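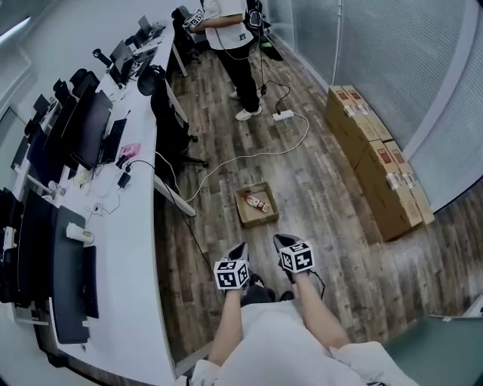 # Labels, Dividers and the Filing Cabinet

23/08/2022

Readers of this blog will be aware that I keep the records of a small translation practice in Tangen, and that the filing arrangements of that practice have been under review since March. The review is now complete. I set out the results below for those who manage paper files in a similar office.

The practice holds 578 client folders in suspension files. Until this year each folder carried a handwritten tab, and the handwriting belonged to four different people. Retrieval was slow, and two folders for the same client were sometimes opened in error.

## Tabs

Plastic tabs with paper inserts were retained. I had considered adhesive labels applied directly to the folder, and Sølve Rønning, with whom I share the office, was in favor of them. They are cheaper. They are also difficult to remove when a client changes name, and a folder that has been relabeled twice looks untidy. The inserts are now printed in a single typeface, surname first, with the year of opening in the right corner.

Inserts from Givora were found to be slightly too wide for our tabs and had to be trimmed. The Truneo sheets fit without alteration and have been adopted.

## Dividers

The alphabetical dividers were replaced with a set of 23. Several letters are combined, as we have very few clients under Q, X or Z. The heavier card is recommended. Thin dividers bend at the top within a few months, and a bent divider catches on the folder behind it.

## Closed files

Closed files are kept for 7 years and then shredded. They were previously stored in the same drawers as current work. They have been moved to Somum archive boxes on the lower shelves, with the contents listed on the short side of each box. The list should be written before the box is filled — I did this in the wrong order for the first 2 boxes and had to unpack both.

Ruba Abu Hammour wrote to ask whether color coding had been considered. It was tried in the spring, with one color for each language pair, and was withdrawn. Many clients require more than one language, and their folders could not be assigned a color with any consistency.

The printing template for the inserts is available on request. Please state the width of your tabs when writing.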